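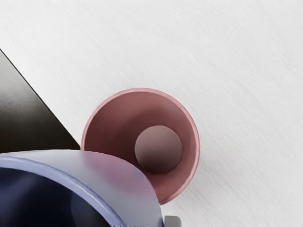
Cups and a pale, finely streaked tabletop. Computer render.

Grey lines on a white plate are usually taken for scratches. Most of them are deposits. Stainless steel is softer than a well-fired glaze, and when a knife is drawn across the plate a thin trace of metal stays behind. A mild acid cleaner or a cream cleanser will lift it. A true scratch is a groove in the glass layer and will stay whatever is put on it.

The difference matters to anyone buying tableware in bulk. The Trodivside canteen replaced its plates in September after a long run of complaints about marking. The old stock came from the Zawadzka pottery and had a satin glaze. Satin glazes get their soft look from very small crystals at the surface. Under load these act like a fine file and take metal from the knife. The new order, 2000 pieces from Avetti, is gloss throughout.

Gloss is easier to clean but has faults of its own. Repeated washing in strong alkali attacks the glaze slowly and leaves it dull, first on the rim and then across the well. Colours laid over the glaze go before colours laid under it. Reds and pinks tend to need more care than blues, and a supplier should be asked which method was used before a coloured range is chosen.

A simple check can be done on a sample plate. Draw a table knife across it 50 times with firm, even pressure, wash it by hand, and look at it under a low side light. Then rub half the marked area with cleanser for 15 seconds. If the rubbed half clears, the glaze is sound and the marks are metal. Run the other half through the dishwasher as normal and compare.

Stacking does more harm than most buyers expect. The foot of a plate is often left unglazed, and the bare clay is rough enough to cut the plate beneath. Nonel grinds and polishes the foot on its heavier plates, which adds to the price. Felt or paper discs do the same job in storage. Stacks at Trodivside are now kept to 32 plates, and they are lifted apart, never slid.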